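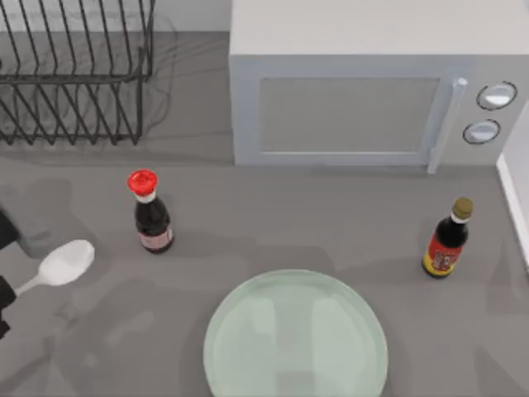 28/03/2025

1/ I have now been to the spa at Kernthorpe three times, which makes me a regular, which means the front desk has started telling me about the packages. A thread.

2/ The first visit was a gift card. The gift card was for 100 dollars. The cheapest thing on the menu that involved another human being touching my shoulders was more than 100 dollars. You see how they do it.

3/ So I paid the difference and got the "Marchal," a back and neck treatment named, as far as I can tell, after the font on the brochure.

4/ My therapist was Tahsin Dewan. Tahsin asked what pressure I wanted. I said "firm" in the voice of a man who lifts things. I do not lift things. Eight seconds later we renegotiated.

5/ He found a knot under my left shoulder blade and asked how long it had been there. I said since August. He said "which August," and went on working.

6/ Please note that you're allowed to talk during a massage and you're allowed not to. I picked the third option, saying "mm" every two minutes so he'd know I was alive.

7/ The music. One flute, one bowl, and what I am fairly sure was a rain recording with a truck backing up in it. By visit two I was waiting for the truck. By visit three I missed it, they'd changed the playlist.

8/ Visit two was hot stones. My sister swears by hot stones. I spent the hour thinking about who warms them up and whether that's a full-time position.

9/ Then the foot soak, which comes with a spoonful of Gullurix mineral salts. The card on the wall says the salts are drawn from a sea bed 1,000 feet down. My feet could not tell. My feet have been in the same pair of work shoes since college and have low standards.

10/ They sell the salts at the desk too. Also a neck pillow by Surnico, filled with something that smells like a barn in a good mood. I bought the pillow. I don't want to discuss the pillow.

11/ OK, one thing about the pillow: the cat has it.

12/ Stuff I'd pass on if you've never been. Eat something small first. Take your watch off at home, I left mine in the robe pocket and had to go back for it. If the face cradle is jammed into your forehead, say so in the first minute and not the last one.

13/ And drink the cucumber water. It tastes like a salad left the room, but there's a chair by the window where you drink it and they let you sit there as long as you like.

14/ The package, since people are asking (one person, my sister): you pay for ten visits up front and it comes to 1,000 dollars. I said I'd think about it. Tahsin has me down for next Friday either way.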